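Zirnik bakery adds lunch-hour donut table in Plandton

PLANDTON - Zirnik, the bakery on Yeo Street, has started selling decorated donuts one to a box from a long table near its front windows, and the shop says the change has shortened the noon line at the main counter.

The table opened at the start of October. Customers who want a single donut and a coffee no longer have to stand behind people picking up bread orders or birthday cakes. They choose from the table, pay at a small register next to it and leave by the side door.

Owner Lieselotte Stüber said the bakery had been losing lunch customers for at least a year.

"People would come in, see nine or ten ahead of them and walk back out," Stüber said. "Most of them wanted one donut. It made no sense to have them wait for somebody else's cake to be boxed."

Stüber said the shop sold 207 boxed donuts on the first day and has settled at a lower number since then. She declined to give weekly sales but said the table was paying for itself.

Each donut goes into its own square kraft-paper box with a sheet of printed liner paper under it. The boxes are set out on white trays with clear domed lids, which are kept down between customers and lifted by a handle along the edge. Staff refill the trays from the kitchen in the back, carrying the boxes out a few at a time.

The flavors change from week to week. Regular choices so far have included a yellow glaze with white icing and sprinkles, a red glaze and a chocolate glaze with a crunchy topping. A plain sugar donut was offered in the opening week and dropped when it sold poorly. Stüber said it may come back with the cider donuts later in the fall.

A boxed donut costs the same as one bought at the main counter. Zirnik had planned to charge extra for the packaging but gave up the idea after regular customers objected. The bakery now buys the boxes flat, and employees fold them before the shop opens at 6 a.m.

Anca Cozma, who runs the morning shift, said folding was the part of the job that took the most getting used to. A new employee can fold 100 boxes in an hour, she said, and the faster ones do it in less than half that time.

"The liner has to go in straight or it slides up the side and gets into the glaze," Cozma said. "We threw out a lot of paper the first week."

Cozma said the glaze itself also had to be changed. Donuts at the main counter sit on open racks and are picked up with tongs, so a soft finish was never a problem there. Under the lids the first batches turned sticky, and sprinkles came off on the paper. The kitchen now lets the glaze set for 27 minutes before anything is boxed, and the lids are left open for a short time after each refill.

The longer setting time means the first boxes are not ready when the doors open. The table is stocked starting at 7:30 a.m. Before then, donuts are sold only at the main counter.
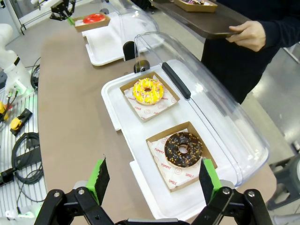 Cozma said the chocolate usually sells out first, and that the kitchen has started making an extra batch in the late morning to get through lunch. Red glaze does better after school lets out. Anything left at closing is sold at half price in the last half hour, and the remainder goes to the food pantry on Flaltus Avenue, which already takes the bakery's unsold bread.

Reaction among customers has been mostly good, according to Stüber, although a few have asked why a single donut needs a box at all. She said anyone who would like theirs in a paper bag or on a napkin can still order at the main counter. The kraft boxes can go in the city's paper recycling if they are clean. The shop asks people to take the liner out first and put it in the trash.

Dozen and half-dozen orders are not affected. Those are still packed in the larger flat boxes and picked up at the main counter, and orders of more than two dozen need a day's notice.

Zirnik has been on Yeo Street for nine years. It moved there from a smaller storefront on Flaltus Avenue, where it sold only bread and rolls. Donuts were added after the move, at first on weekends.

Stüber said she has no plans to box other items. The bakery tried putting cinnamon rolls on the table for two mornings, but they were too tall for the lids to close over them. Muffins fit, she said, but customers seemed happy to get those from the case.

The table will stay through the winter. Stüber said she may move it farther from the windows if the afternoon sun becomes a problem for the glaze, which would mean giving up two of the seats along the wall. A decision on that will be made after the holidays.

Zirnik is open from 6 a.m. to 4 p.m. The donut table closes at 3:30 p.m., or earlier if the kitchen runs out. The week's flavors are written on the board inside the side door, and customers with allergies are asked to check with staff at the main counter before buying from the table.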